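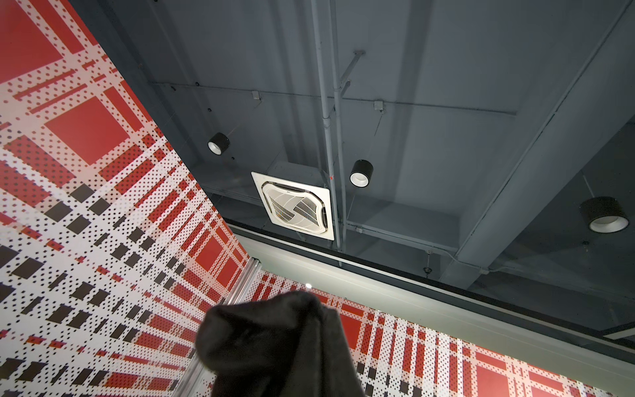
Re: [smallcap-resources] Valtar half-year accounts and the Bedden offtake

From: Laurier Marchand
To: smallcap-resources list
Date: December 2021

Arif Sutanto wrote:

> I have read the Valtar half-year twice and still can't reconcile the
> cash figure with the quarterly. The July quarterly had receipts from
> Bedden going straight to operating cash flow. In the half-year the same
> receipts sit under financing. Has the offtake been reclassified as a
> loan? If it has, I make net debt a good deal worse than the
> presentation shows. I hold a small parcel from the placement at 43
> cents and would like to know what I own.
>
> Also, does anyone follow Nakpan? Same auditor, similar structure.
>
> Arif

Arif,

Yes, it has been reclassified. Look at note 2, second paragraph. The Bedden agreement was written as a prepayment for concentrate, and Valtar booked the advances as customer deposits. The trouble is clause 88 of the agreement, attached to the original announcement as a schedule. If Valtar fails to deliver the contracted tonnage in any contract year, Bedden can elect to be repaid in cash with interest. Valtar was short on tonnage. Once that election became available the auditor took the view that the balance was a financial liability, and the cash flow statement had to follow.

The effect on the headline numbers:

Operating cash flow goes from slightly positive to negative.
Financing inflow rises by the same amount.
Closing cash does not change.
Net debt as defined in the presentation does not change either, as the company's definition covers "bank borrowings" only.

The last line is the one I would watch. The bank facility has a gearing covenant, and the half-year does not say whether the covenant uses the company's definition or the accounting one. I have emailed the company secretary and had an acknowledgement but no answer. Going concern wording in note 2 is unchanged from the annual report, so the directors presumably believe they are inside the limit or have a waiver. I would want that in writing before adding to a position.

On valuation, I previously carried the shares on a multiple of operating cash flow. That no longer works. I now use a plain net asset figure with the plant at written-down value and the Bedden balance treated as debt, and the result is below your entry price. The processing plant is the soft number. It was last independently valued before the second mill was commissioned, and nameplate of 200 tonnes an hour has not been reached in any reported quarter.

Nakpan is not as close a match as it looks. Its prepayment can be settled in product only, with the shortfall rolled to the following year, and there is no cash election. The liability stays as a contract liability and the labour and haulage costs run through in the usual way. The same auditor reaching a different answer is consistent with the two contracts. Sesuneo would be the better comparison. It had a cash election very like Bedden's and renegotiated it into equity, at a discount, with existing holders diluted in the process.

I hold no Valtar at present. I hold Nakpan and have done since the float.

If you want to check the reclassification yourself, take the movement in "other financial liabilities" on the balance sheet and add back the interest accrued in the finance costs note. It should tie to the financing line.

Laurier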